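Ticket 1677: Spielstände werden nach Entfernen einer Mod nicht mehr geladen

Projekt: Promimness (Mod-Manager)
Betroffenes Spiel: Bindidau, PC-Fassung
Komponente: Ladereihenfolge / Deinstallation
Priorität: hoch
Status: gelöst, Korrektur in Prüfung
Gemeldet von: Natalie Bramwell
Bearbeitet von: Howard Ellwood

Fehlerbeschreibung

Nach dem Deinstallieren der Mod »Gosling« über Promimness bricht Bindidau beim Laden vorhandener Spielstände ab. Das Hauptmenü erscheint normal, ein neues Spiel lässt sich starten. Wird ein Spielstand ausgewählt, der mit aktiver Mod angelegt wurde, bleibt der Ladebalken stehen, und das Programm beendet sich ohne Fehlermeldung. Im Protokoll steht als letzte Zeile:

load_order: index 999 out of range, expected 0..3

Spielstände, die vor der Installation von Gosling angelegt wurden, laden fehlerfrei.

Schritte zum Nachstellen

1. Bindidau ohne Mods starten, Spielstand A im Bezirk Pistham anlegen, beenden.
2. Gosling über Promimness installieren und aktivieren.
3. Spielstand B im selben Bezirk anlegen, beenden.
4. Gosling über »Entfernen« deinstallieren.
5. Spielstand A laden: funktioniert. Spielstand B laden: Abbruch.

Erwartetes Verhalten

Spielstand B wird geladen. Fehlende Inhalte der Mod werden durch die Originalinhalte ersetzt, und der Spieler erhält einen Hinweis.

Verlauf

Bramwell, 09:12
Ticket angelegt. Protokolldatei und beide Spielstände sind angehängt. Die Dateiprüfung des Spiels meldet keine Fehler. Eine Neuinstallation von Bindidau ändert nichts, die Spielstände liegen allerdings im Benutzerverzeichnis und werden dabei nicht angefasst.

Ellwood, 10:40
Nachgestellt mit den angehängten Dateien. Bitte noch den Inhalt des Ordners »profiles« im Verzeichnis von Promimness nachreichen, einschließlich der Datei order.cfg. Außerdem die Angabe, ob Gosling beim Entfernen aktiv war oder vorher über den Schalter in der Liste deaktiviert wurde.

Bramwell, 11:05
Ordner ist angehängt. Die Mod war beim Entfernen noch aktiv. Gegenprobe: Wird sie erst deaktiviert, dann Bindidau einmal bis zum Hauptmenü gestartet und die Mod danach entfernt, lädt Spielstand B. Reproduzierbar bei vier von vier Versuchen.

Ellwood, 13:30
Damit lässt sich der Fehler eingrenzen. Promimness vergibt beim Entfernen einer aktiven Mod den Platzhalterindex 999, damit der Eintrag am Ende der Liste landet und beim nächsten Aufräumen gelöscht wird. Das Aufräumen läuft aber nur, wenn zuvor ein Profilwechsel oder eine Deaktivierung stattgefunden hat. In der mitgeschickten order.cfg steht der Eintrag noch:

[gosling]
enabled=1
index=999
path=

Bindidau liest die Datei beim Laden eines Spielstands, gleicht sie mit der gespeicherten Modliste ab und findet für Gosling einen aktiven Eintrag mit leerem Pfad. Spielstand A enthält keinen Verweis auf Gosling und wird daher nicht abgeglichen.

Bramwell, 13:48
Verstanden. Bleibt die Frage, ob Spielstand B nach der Korrektur Schaden behält. Ich habe darin drei Gegenstände aus der Mod im Inventar.

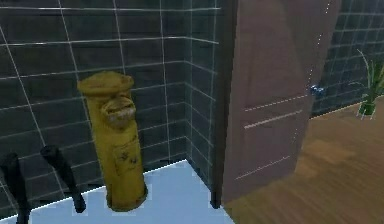 Kategorie: Spielstände und Profile

Ellwood, 14:20
Nein. Unbekannte Gegenstände werden beim Laden verworfen, die belegten Plätze im Inventar sind danach frei. Geprüft mit dem angehängten Spielstand B. Aufträge, die Gosling hinzugefügt hat, verschwinden aus dem Journal. Wer die Gegenstände behalten will, muss die Mod wieder installieren, bevor der Spielstand erneut gespeichert wird. Danach sind die Verweise gelöscht.

Umgehung bis zur Veröffentlichung der Korrektur

Promimness und Bindidau beenden. Eine Kopie des Ordners »profiles« anlegen. Die Datei order.cfg des betroffenen Profils in einem Texteditor öffnen und den gesamten Abschnitt der entfernten Mod löschen, also die Zeile in eckigen Klammern und die drei Zeilen darunter. Datei ohne Änderung der Zeichenkodierung speichern. Anschließend Bindidau direkt starten und den Spielstand laden.

Den Index nur auf einen gültigen Wert zu setzen genügt nicht. Der leere Pfad führt dann an späterer Stelle zum gleichen Abbruch.

Bramwell, 14:51
Umgehung durchgeführt, Spielstand B lädt. Der Hinweis auf fehlende Inhalte erscheint, nennt aber keinen Namen der Mod, sondern nur eine leere Zeile. Inventar wie beschrieben, die drei Plätze sind frei.

Ellwood, 15:15
Die leere Zeile ist ein eigener Fehler. Der Anzeigename wird aus dem Modpaket gelesen und nicht aus dem Spielstand. Wird getrennt erfasst, Priorität niedrig.

Korrektur

Beim Entfernen einer aktiven Mod setzt Promimness jetzt zuerst enabled auf 0 und ruft das Aufräumen sofort auf. Der Platzhalterindex entfällt. Beim Start wird zusätzlich geprüft, ob in order.cfg Einträge mit leerem Pfad stehen. Solche Einträge werden gelöscht und im Protokoll vermerkt. Bestehende Profile werden dadurch ohne Zutun des Benutzers repariert.

Die Korrektur ist für die Augustversion vorgesehen. Nach Freigabe durch die Prüfung wird das Ticket geschlossen. Weitere Meldungen mit derselben Protokollzeile bitte hier anhängen und kein neues Ticket eröffnen.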